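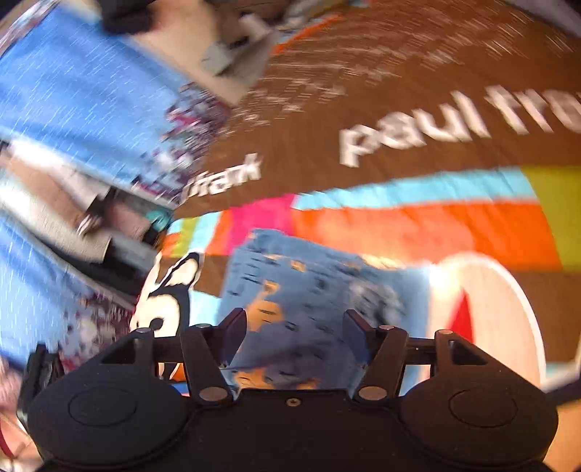 ## Why is there writing on my blanket?

Look at your bed. Go on, quick look. Is there a word on it? A stripe? A monkey face?

Lots of bedspreads have pictures and letters on them. Brown ones with big white letters, like "paul frank." Bright ones with pink and orange and lime blocks. But cloth doesn't start out like that. It starts out plain. Kind of boring, really.

So how does the color get on there? Two main ways.

**Way 1: Weave it in.** Threads get dyed first. Then they go over, under, over, under, until you have cloth. Want a stripe? Swap the thread color. Good for stripes and checks. Tricky for a cartoon face, with all those curvy bits.

**Way 2: Print it on.** Make the cloth first, then put the color on top. Like a giant rubber stamp, sort of. Printing is great for letters and cartoons.

## How screen printing works

A screen is a frame with very fine mesh stretched across it. Some of the tiny holes are blocked up. Some are open.

1. Lay the cloth flat. No wrinkles!
2. Put the screen on top.
3. Pour on the color. It's thick, like yogurt.
4. Pull a rubber blade across. Color squishes thru the open holes.
5. Lift the screen. Hello, shape.

One screen for each color, usually. So a pink and orange pattern needs 2 screens. And they have to line up, or you get a wobbly edge.

Purificación Tejada printed cloth in a workshop in Urnville for years. She kept over 600 old screens on racks, floor to ceiling. Her favorite was a fish called Derna. It had one eye too big and she never fixed it.
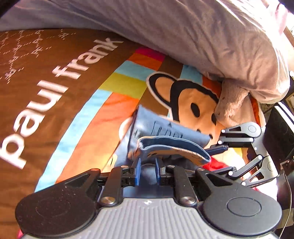
Light blue cloth on a dark brown bedspread, easy to spot, right? Light and dark next to each other make a strong difference. The word for that is **contrast**. White letters on brown have lots of contrast too, so you can read them from the door. Brown letters on brown? Good luck.

## Why do the letters bend?

They don't, not on their own. The cloth bends and the letters go along for the ride. Pull the blanket flat and the word straightens out. Scrunch it up and some letters hide inside the folds.

Cloth folds so easily becuase it's made of lots of thin threads, and each one can bend. A board can't do that.

## Try it

You need: an old plain pillowcase (ASK FIRST), fabric paint, a sponge, cardboard, scissors, a grown-up for the cutting.

- Draw a big simple shape on the cardboard. Star, boot, whatever.
- Cut the shape out. Keep the piece with the hole in it, that's your stencil.
- Slide more cardboard inside the pillowcase so paint doesn't soak to the other side.
- Dab, don't rub. Rubbing pushes paint under the edges.
- Leave it to dry overnight, then follow the washing rules on the paint bottle.

Doing letters? Check the stencil is the right way around before you dab. And the middle of an "o" falls out when you cut it, so hang on to that bit and lay it back in.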